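Petites boîtes, étuis et fonds de tiroir : vous en faites quoi ?

Publié le 21 août 2026 par Aldo Galli
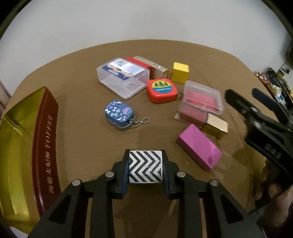
Le contenu du tiroir de l'entrée, étalé sur la table ronde.

Ce site utilise des cookies pour mesurer son audience. Accepter / Refuser / Personnaliser

aldo_galli
Bonjour à tous ! Grand jour, je me suis enfin attaqué au tiroir de l'entrée et je m'amuse comme un gosse. Tout est sorti sur la table et je découvre que je garde surtout… des boîtes. Une boîte rouge, une dorée encore sous film, une petite jaune en forme de cube, des étuis en plastique transparent, et puis mon chouchou, le petit étui bleu en métal avec ses os et ses petites pattes, sa chaînette à billes et tout. Le grand couvercle de caramels est là aussi, doré dedans, bordeaux autour, et je le trouve magnifique !
Mon idée : tout reloger dans un meuble à casiers Tikkanen que j'ai récupéré chez ma sœur (38 casiers, une merveille). Une petite chose par casier, les boîtes avec. Vous feriez comment ?

mirabelle_du_54
Oh mais quelle belle récolte ! Le mètre ruban rouge avec ses trois arbres verts, je craque complètement. Chez moi il ne retournerait jamais dans un tiroir, je le laisserais sur l'étagère bien en vue. Et l'étui à pattes, accroche-le par sa chaînette à l'intérieur de la porte du placard, tu y mets deux pansements et un billet de secours et tu l'as toujours sous la main.

Tesik
Je vais faire le rabat-joie de service : un casier par objet, c'est du tiroir en plus grand. J'ai fait pareil il y a trois ans et j'ai rempli tous les casiers en un hiver. Commence par ouvrir chaque boîte. Si elle est vide et que tu n'as rien à y mettre dans la minute, elle part.

aldo_galli
@Tesik Même la dorée sous film ??? Elle n'a jamais été ouverte !

Tesik
Surtout celle-là. Offre-la.

papy_bricole
Pas d'accord avec Tesik. Une bonne boîte en métal, ça se garde. J'ai au garage 200 vis triées par longueur dans des boîtes à bonbons et je retrouve tout les yeux fermés. Par contre un couvercle sans sa boîte, là oui, question. Tu as le bas quelque part, Aldo ?

aldo_galli
Le bas est à la cuisine, il sert aux sachets de thé depuis Noël. Le couvercle, je pensais en faire un vide-poche pour les clés ! Le fond doré prend super bien la lumière.

mirabelle_du_54
OUI pour le vide-poche ! Colle un rond de feutrine dessous et tes clés ne feront plus de raffut sur le meuble. J'en ai fait un pour ma belle-mère avec un couvercle de galettes, elle le montre à tout le monde.

Irska
Je débarque avec mon grain de sel : la boîte transparente à charnière, celle avec la carte bleue et le sachet blanc, c'est le format rêvé pour un nécessaire de couture de voyage. Quatre aiguilles, un peu de fil enroulé sur du carton, deux boutons, et ça ferme bien. Je me sers du mien tout le temps, il est passé deux fois à la machine dans une poche de jean et il est intact !

papy_bricole
Irska, les aiguilles dans du plastique, ça finit par percer. Petite boîte en métal avec un aimant au fond.

Irska
Huit ans que le mien tient, papy ;) Mais l'aimant, je te le pique, c'est une idée formidable.

Raltik
Et le petit bloc rose dans son étui transparent, c'est quoi ? Une gomme ? Un savon ? Je collectionne les gommes, j'en ai presque 1000 maintenant, alors forcément j'ai l'œil qui traîne.

aldo_galli
@Raltik Je te dis ça dès que j'ai ouvert, je garde le suspense, je vais dans l'ordre du tri et j'en suis au mètre. Si c'est une gomme, elle est pour toi.

Raltik
Je ne bouge plus de ma chaise !

Tesik
Bon, je nuance : garde l'étui à pattes et le mètre, ils servent. Pour le reste, mets-toi un minuteur. Chez moi 30 minutes par tiroir, au-delà je relis les vieux tickets de caisse et je ne trie plus rien.

aldo_galli
Programme de ce soir, donc : le couvercle part sur le meuble de l'entrée, l'étui bleu sur la porte du placard, le nécessaire de couture dans la boîte à charnière (avec aimant !). Les boîtes rouge et jaune, je vous écoute encore. Pour la dorée, Tesik, tu m'as presque convaincu, ma nièce a son anniversaire en novembre.

mirabelle_du_54
La petite jaune, des graines ! Capucines ou pois de senteur, bien au sec jusqu'au printemps. Et montre-nous les casiers une fois remplis, je veux tout voir !

papy_bricole
Graines, je valide. Écris l'année sur le sachet.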